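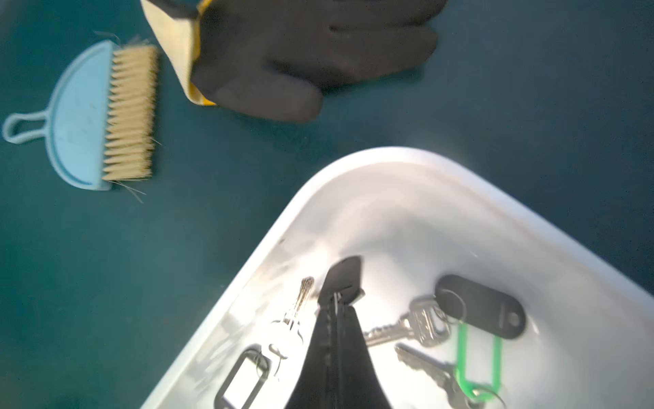 Keys in a white tray, with a small brush nearby.

A key tag is a small piece of plastic, metal, leather or card attached to a key ring so that one key can be told from another. It is also called a key fob, although "fob" has drifted toward the electronic kind that unlocks cars, and people in the trade disagree about whether to mind. The word first meant a little pocket for a watch, then the strap that hung out of the pocket, then the thing on the end of the strap. At the present rate it will mean the car.

Purpose

Most keys cut for ordinary pin-tumbler locks look alike to anyone but a locksmith. The differences that matter are a few notches along one edge of the blade, each a small fraction of an inch deep, and they are no help at all to a person standing in the rain with groceries. A tag moves the job of recognition from the blade to something large enough to see.

Tags work by color, by shape, by label, or by feel. In practice people settle on color and then forget what the colors mean. A household that starts with red for the front door and green for the shed will, within a year or two, have a drawer of red and green keys and a shed that is opened by trial.

Types

The plain oblong tag is the oldest of the molded plastic forms still in common use. It has rounded ends and a neck at one end for the split ring. Some have a second hole at the far end, useful for hanging the key on a nail, and used mostly for hanging it on another key.

The window tag has a rectangular frame that holds a slip of paper under a clear cover. The paper is supposed to carry the name of the lock. The cover is easily lost, the paper follows it, and the frame then goes on serving for decades as a tag that says nothing.

The loop tag is an open, stretched ring of plastic. It can be hooked over a finger, and it is popular with people who carry a key while also carrying everything else.

The oval or disk tag is often stamped with a number. Hotels liked it for that reason, and also because a heavy enough disk was unpleasant to take home by accident. The town of Miltstead once issued numbered brass disks for its allotment gates. The register lists 3,935 disks given out and 3,804 returned, and the balance still comes up at garage sales.

Yu, p. 16

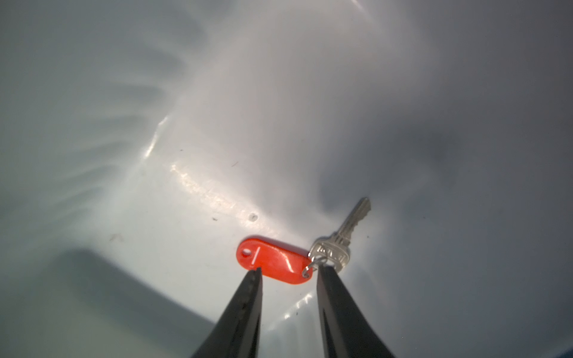 Attachment

Nearly all tags are joined to their keys with a split ring, a double coil of springy wire that must be pried open with a fingernail. Thin rings are easier on the nail and sooner bent out of shape. The usual advice is to open the coil with the edge of a coin, or with another key, which assumes the reader has managed to get one off.

A red oblong tag with a single key on a thin ring is close to the standard form, as sold on cards at hardware stores. The neck of the tag is its weak point. Plastic there is narrow, it takes the full pull of the ring, and it tends to go without warning, leaving a tag in the pocket and a key somewhere else.

Storage

Keys are kept on hooks, in cabinets, in bowls, and in shallow trays. The hook is tidier and the tray is what people use. A tray with a raised rim keeps small keys from sliding off onto the floor, and its smooth surface makes it easy to hear when something has been dropped in. It also collects whatever is too small to throw away with confidence.

Granell's household manual, long out of print, recommends that no tray hold more than 5 sets. A sixth, the author warns, "will be the one wanted." Amrit Robichaud, who revised the manual for its last edition, left the sentence alone but added that unlabeled keys should be tested once a year and any that open nothing thrown out. Later writers have treated this as an ideal. Ming-te Chiang's survey of kitchen drawers found that people would rather keep an unknown key for life than risk meeting its lock the following week.

Care

Plastic tags can be washed in warm soapy water and dried before they go back on the ring. Paper slips should come out first. Grit and lint in the bottom of a tray are best removed with a small brush and dustpan, keys out, as a key swept up by mistake is heavier than dust but not always noticeably so.

Ink on plastic wears off within months of daily handling. Engraved or molded marks last longer, though they have to mean something to begin with.

See also: Grova hook; Key cabinet; Lost property; Split ring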